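Neema Barasa has been resurfacing and repairing café tables in Irnesby for 10 years, mostly for small dining rooms that cannot afford to replace them. Her workshop, Drerside, handles tops, edging and legs. We spoke on 13 April 2021 about patterned tops and how they wear.

Barasa starts with the edge. "The top surface will take cups and plates for years. Moisture gets in at the trim, usually at a corner, and the core swells. Once it has swollen you can't press it flat again." She checks each corner with a fingernail before quoting, and reglues any trim that lifts. 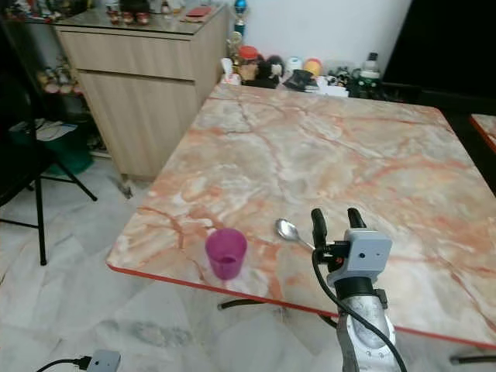

Colour is the second matter. Owners ask for plain white and Barasa tends to talk them out of it, on the grounds that a plain top shows every scratch. A top with rust-orange veins and grey-white swirls over a pinkish ground gives the eye more to deal with. "You can set a spoon down on that a thousand times before anyone sees a mark," she says. The red-orange band along the side is harder to match. She keeps offcuts of old trim in a drawer, sorted by shade, and orders from Erkar when the drawer fails her.

For fine scratches she wet-sands with 400 grit on a soft block, then polishes, but only on solid or thickly coated tops. Printed surfaces she leaves alone. "You'll go through the pattern, and then you've bought a table."

Legs get less attention than they should, in her view. She levels a table on the floor it will stand on, after the fixings are tightened. Glossy tile is the worst for creep, so she fits rubber feet and replaces them every 4 years.

Her current job is a set of 8 tables for the Mugo tea room, due back in November.

Comments

prairie_joiner: What glue does she use on the trim? Contact cement has let go on me twice at the corners.

Lorne T.: Same trouble with swollen core. Ended up cutting a new top.

kettle44: Does the 400 grit advice apply to lacquered wood?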